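4. The bedroom as a storage problem

4.1 Where the folding happens

Most of the literature on household textiles assumes a table. Folding guides assume one, laundry manuals assume one, and the furniture trade assumes one so confidently that it will sell you a folding table which itself folds. Our households, on the whole, did not own a table for this purpose, or owned one and had put a printer on it. Of the 80 bedrooms in the Wenora survey, only 20 had a flat surface at waist height that was clear when we arrived. The rest of the folding was done on the bed, on a mat, on the knee or, in the case of long items, in the air.

We had expected air folding to be a minor category. It is the usual way of dealing with anything longer than the space available to lay it down: the item is held up at one end, allowed to hang or stood upright, gathered, and then either draped over a rail or pushed into a drawer before it can change its mind. The Jillano classification (Section 2) has no code for this. We added one, called it "vertical", and then spent most of January arguing over whether a scarf counts.

4.2 Mats, quilts and the things on top of them

Bedding turned out to matter more than drawers. A quilt with a busy print is an excellent place to lose a sock and a poor place to judge whether an edge is straight, and several householders told us so with some bitterness. Plain or striped sleeping mats did better. People used the lines as a guide, lining up a hem with a stripe much as one might cut along a ruled page. Where a mat and a quilt shared the same room, light items tended to be folded on the quilt and dark ones on the mat, although when asked about this the same people denied having any system at all.

Dark fabric was a difficulty in its own right. Black cloth hides its seams, its creases and its inside, and a folded black bag at the end of a bed is easily taken for a folded black anything else. Coders working from still pictures of Figure 3's kind were told to record such things as "long dark textile" and to resist the urge to be clever.

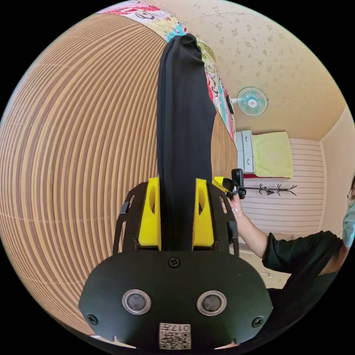 Figure 3. Long black textile held upright beside striped and printed bedding; chest of drawers and coat rack behind.

Why were coat racks counted as storage when wardrobes were treated separately? A coat rack leaves its contents in view and can be loaded with one hand, and in our interviews people spoke of it as a stopping place for clothes that would be worn again soon. Wardrobes were described as where clothes went to stay.

4.3 Racks against drawers

The distinction has consequences. In the Gadov study, carried out in larger homes, a rack near the door took outdoor wear and very little else. In our smaller bedrooms the rack took whatever had no better claim elsewhere: belts, bags, tomorrow's shirt, a towel on its way back from the bathroom. A drawer demands a decision about category. A hook asks only whether the thing has a loop, and will often waive even that.

We asked each household to put away a standard set of 30 items, supplied by us in a large bag, in whatever way they liked. Small squarish things went into drawers without much thought. Long things did not. Several were folded, found to be too thick for the drawer, unfolded and hung up – a sequence which took longer than hanging them up in the first place, and which was repeated by the same people on the second visit. Learning, in this domain, is slow.

Height of furniture had less effect than we had predicted. The Hopkin model gives great weight to reach, and would have a low chest of drawers used mainly for heavy or seldom-needed things. Our participants put heavy things wherever there was room and seldom-needed things on top, where they were joined over time by keys, receipts and one another.

4.4 Limits

The 300 put-away episodes analysed in this section come from bedrooms whose owners knew we were coming. Some had plainly tidied. One had bought a new rack for the occasion and was keen that we should use it, so it is in the data, with a note. We also cannot say how long anything stayed folded, as our visits ended when the bag was empty – a point to which Section 5 returns, with a longer diary study and a good deal less confidence.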